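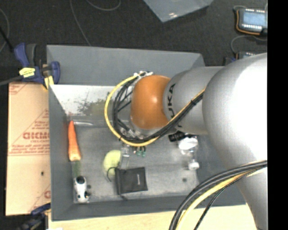 4.2 Sticking with short workouts

The most exciting result for us came from the stair-climbing group. We had expected people to drop the program once the newness wore off, and the early weeks looked that way, with logged sessions falling in every group. Then the stair climbers came back! Of the 48 adults who started the program, 23 were assigned to stairs, and as a group they were logging more sessions at the end than at the midpoint. The walking group stayed level, and we found no such rebound there.

Each stair session was made up of 3 climbs spread over the day, at whatever pace the person could hold while still able to speak a full sentence. Sessions were entered by hand in the Bellow diary. We had considered automatic step counts from the Telleo wristband, but in our pilot it often missed climbs when people held the railing, so we kept it for heart rate only. Hand entry has well-known problems (people forget, and people flatter themselves), and the totals should be read with that in mind.

What brought people back? The exit interviews, carried out by Jin-sol Cha, give some wonderful leads. Many stair climbers talked about fitting a climb into a gap they already had — before lunch, after a phone call, on the way to the mailroom. Several had started climbing with a coworker, which the program neither asked for nor ruled out. Walkers spoke more often about weather, shoes and finding a free half hour.

We also looked at whether the building made a difference. The Cantero site has a wide, daylit staircase near the main entrance, while the stairs at Dilleo are behind a fire door. Logged sessions were higher at Cantero in all 6 weeks of the program. The sites differ in other ways too, including shift length and parking, and we did not plan the study to compare them. Even so, we would love to see this tested properly, with the same staff followed before and after a change to the stairs.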